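Teleop talk, notes. Saturday slot, 30 min incl. questions. Don't read these out loud

Open w/ the pushing task. No gripper, just a rod on the arm. Why: fewer things to teach. Person moves, arm follows, rod pushes block. Ask room who has driven an arm by hand. Wait for hands!!

Two ways to show it a task
- by hand: grab the arm, walk it through. Feels great, slow, your elbow ends up in the camera view
- remote: sit back, joystick or second arm. Takes a morning to get used to the lag

We did both at Stustorcombe. Jandano set = 1,000 by hand, then 2,000 remote. Say these slow, people write them down.

Next slide, leave it up a bit. Wood board, blocks in a few groups, red with green, yellow near blue, one yellow hexagon off by itself. Instruction could be "push the yellow hexagon to the green star". Point out the gap it has to cross. Long pushes is where the block spins off the tip and the operator has to go round and fix it. 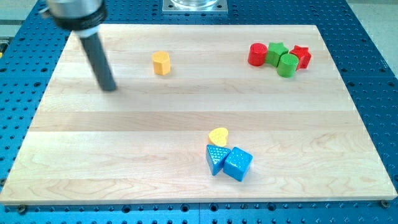 Hinojosa wrote back after the dry run that we should stop throwing out the messy demos, the ones where the person misses and comes back around, because a clean set never shows the arm how to recover. Fair point. We had cut 27 of them. Put them back in. Say so.

Operator stuff, quick
- short sessions, tired hands push crooked
- same instruction, different people, differnt path. Keep both
- don't coach during a take
- write the instruction down before moving, not after

Boteo clip if time. Sound off. Skip if past the half.

Questions: someone will ask by hand or remote. Answer: remote for pushing, by hand for anything w/ a lid. Water!! Thank the host, unplug the adapter, its ours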